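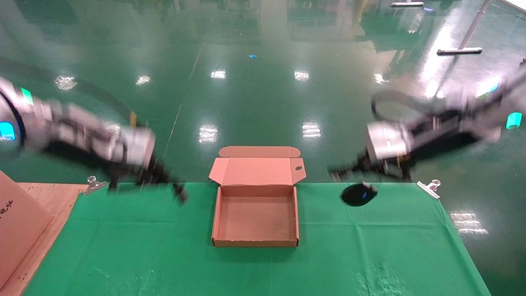
Open cardboard box on the green cloth.

1/ Skusside keeps turning up on those "quiet coast" lists, so I went in March. Three nights. I have doubts.

2/ The ferry page says 80 minutes. Mine took most of the afternoon, with a long stop at Kuken that no timetable mentions. Coffee on board was fine.

3/ Every blog repeats that the lighthouse stairs have 532 steps. Same number, same sentence, same typo. I wonder how many of those writers climbed them. The door was locked both times I tried.

4/ The old town "dates from 1417." One wall does, according to the plaque. The rest looked a lot newer to me, and the gift shops sure are.

5/ Stayed at Pension Šimek. Clean, good bread, thin walls. The "sea view" is real if you lean out past the drainpipe.

6/ Skip the Mindness retreat on the hill. They wanted a deposit before they'd tell me what the day included. No thanks.

7/ Would I go back? Maybe in June, with the ferry times confirmed by phone. The north beach was lovely and I had it to myself, in sleet.

14 comments · 9 shares

Recent posts
Night trains: are they worth it?
Packing for wet islands
Ferry food, ranked

Contact | Back to top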